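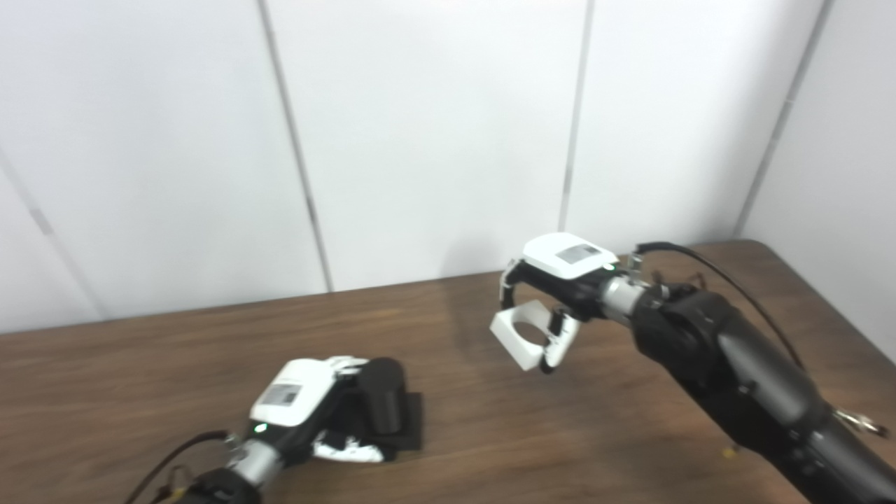
Clubs > Sostville > Basketball > Venue and Game Day > Pre-season inspection

Print this page | E-mail this page

Sostville Basketball Association
Pre-season court and venue inspection, Tsai Stadium, courts 1 and 2
Inspected by: Ilse Wuyts (venue), Pak-hei Poon (referees)
Comments by the same, except where Cheng-en Chiu got hold of the pen

Marks: OK, FIX (before first game), WATCH (look again in May), NO (court closed until done).

PLAYING SURFACE

1. Boards flat, no lifting or splinters. Court 1 OK. Court 2 WATCH.
Board near the eastern free-throw line has a bit of give. Under-14s have been told it is not a trampoline, which has told them where it is.

2. Floor swept and dry-mopped. OK.
Mop head replaced. The old one was adding to the floor.

3. Line markings complete and legible. Court 2 FIX.
Three-point arc worn through in the left corner. Netball lines in perfect nick, as ever. Pak-hei notes that several players have been treating the gap as a matter of opinion.

4. Run-off clear for 2 metres behind each baseline and along both sidelines. Court 1 FIX.
Stacked chairs, a vaulting horse, one esky. Vaulting horse belongs to gymnastics, who say it belongs to the school. Move it anyway.

RINGS AND BACKBOARDS

5. Ring height checked with the stick, all four. OK.
Use the stick. "Looks right to me" was entered on this form last year and the north ring was low all winter. Scoring was excellent.

6. Ring bolts tight, breakaway springs return. Court 1 OK. Court 2 south end NO.
Ring stays down after load. Brarumico have quoted and can come in a fortnight. No games or training at that end, and this includes "just shooting around", Cheng-en.
(It was free throws. C.C.)

7. Backboard padding secure along lower edge. FIX, court 2 north.
Held on with strapping tape from the first aid kit. See item 15.

8. Winch and height adjusters locked, handle removed. OK.
Handle lives in the office drawer.

9. Nets. OK.
One is a lot whiter than the others. We can live with it.

WALLS, SEATING, EXITS

10. Wall padding behind both baselines, no gaps wider than a hand. WATCH.
My hand or Pak-hei's? The form doesn't say. Passed on his, failed on mine.

11. Grandstand bolts and handrails. OK.
Second row from the top rattles when Sostville are winning, so not urgent.

12. Seating limit displayed: 168. FIX.
Sign is behind the canteen price list. Swap them. Chips are still too dear wherever the sign goes.

13. Fire exits open from inside, nothing parked across them. OK at time of inspection, 6.40 pm.
Coaches' cars arrive at 6.45. Chia-hao Lu to put out cones.

FIRST AID AND SCORE BENCH

14. Defibrillator light green, pads in date. OK.

15. First aid kit full against the list inside the lid. FIX.
Short on strapping tape (see item 7), instant ice and large dressings. Over-supplied with eye patches. Eun-ji Yeom is restocking and would like people to write down what they take.

16. Scoreboard, shot clocks and horn. Court 1 OK. Court 2 WATCH.
Ustatis console restarts if the bench is bumped, and comes back showing 52 for the home side. Please ring it in before someone starts bumping on purpose. Cable taped down across the walkway.

17. Score bench legs locked, padded at the front. OK.

MONEY

The $3,000 maintenance grant covers items 3, 6 and 7. It will not stretch to a new scoreboard, a mascot suit, or whatever was circled in the catalogue left on my desk.

Court 1 open once items 4 and 12 are signed off. Court 2 half-court only, north end, and only after the padding is done.

Signed: I. Wuyts, P. Poon

Contact the venue office | © Sostville Basketball Association | Back to top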